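Tables & Countertops > Sealers, polishes, finishes
Multar top sealer, worth it or snake oil?
Started by flatgloss, December

We use cookies to keep you logged in and remember which threads you've read. Accept / Manage settings

flatgloss wrote:
The store is trying to sell me a bottle of Multar for the new table, $40, "essential for protecting your marble." The table is the square one from the Solís range and I paid $939 for it, so they have me where they want me. Before I hand over more money I'd like someone to explain the following.

1. What is it protecting? The listing says "marble" in the title and "marble finish" in the details. Those are different things, and the salesman wouldn't pick one. If the top is only a printed pattern under a clear coat, I don't see what a stone sealer is supposed to soak into.
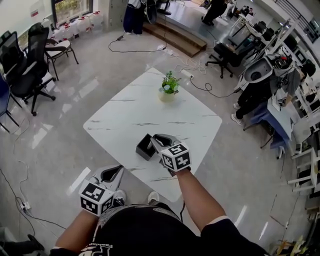 2. How would I know if it worked? The bottle says it's invisible and you can't feel it. So if I don't get a stain, Multar takes the credit, and if I do, I should have put on another coat.

3. Why does the warranty card tell me to use "the recommended sealer" without naming one? I asked and got sent a link to the Multar page.

Has anyone used it on this kind of table and seen a difference? I don't mean "it gave me peace of mind."

oldputtyknife wrote:
I've used Multar on a real stone counter for years and it does what it says. Water beads up, wine wipes off. You sound like you decided before you asked.

On question 1 I agree with you though. It has to have something to soak into. Look at the underside. If the gray veins run through the edge and show up below, you may have stone. If the pattern stops at the edge, save your money.

flatgloss wrote:
Fair enough, I probably had decided. The underside is painted and so is the inside of the edge, so your test doesn't get me anywhere. I'd have to scrape some off and I'm not doing that to a table this new.

I did a water drop test in a corner instead. It sat there for an hour and left no dark spot. From what I've read, that means either it isn't stone or it's stone that was sealed at the factory. Both answers say don't buy the bottle, and the store told me it came "unsealed and thirsty." Their words.

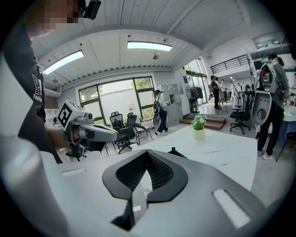 crumbtray wrote:
An hour of plain water doesn't tell you much. Water is polite. Try lemon juice somewhere you'll never look. Real marble gets a dull patch from acid whether it's sealed or not, and that dullness is the part the ads skip. A sealer slows down stains. It doesn't stop etching, and half the complaints I see from marble owners are etching.

oldputtyknife wrote:
Please don't tell people to put lemon on a $939 table.

crumbtray wrote:
A tiny drop, under where a leg is. I stand by it. Better one dull dot than paying for sealer every year until you move.

halfpint_jo wrote:
I have a top in the same style from Ivar and was talked into three coats of Plorby, which I suspect is Multar in a different bottle. It went on streaky and sat on the surface in a greasy film. Took me an evening with dish soap to get it off again. Nine months later with nothing on it the table is fine, and it gets coffee every day.

I wouldn't say sealers are all a scam. I'd say the person selling you one should be able to tell you what your table is made of first.

flatgloss wrote:
Thanks, the greasy film is the sort of detail I was after. I went back to the store's page and read the reviews for Multar. Most of the five-star ones were written before the bottle could have arrived.
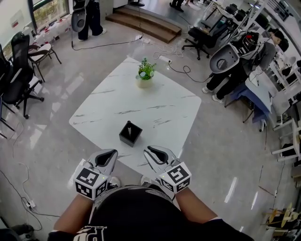

The other claim on the label is that it "brings out the natural shine," and I have a hard time with that one too. My old kitchen counter was dull and I can see how someone might want help there. With this one the top is white with faint gray veining, and it's glossy enough that the light already reflects off it. If Multar made it any shinier I'd be squinting at breakfast. As for what it's made of, I can't tell from the shine and I doubt the salesman can.

oldputtyknife wrote:
A high gloss can be polished stone as well, so I wouldn't rule it out on that. But I'll give you that a shiny top with no water spot doesn't need anything from a bottle. Coasters and a damp cloth.

crumbtray wrote:
Did you do the lemon?

flatgloss wrote:
No. I've emailed the maker and asked for the material in writing. If they say marble, I'll do the lemon.

halfpint_jo wrote:
I asked Ivar the same thing and they wrote back that it was "a premium surface." Good luck.

Contact the moderators | Copyright the forum and its posters | Back to top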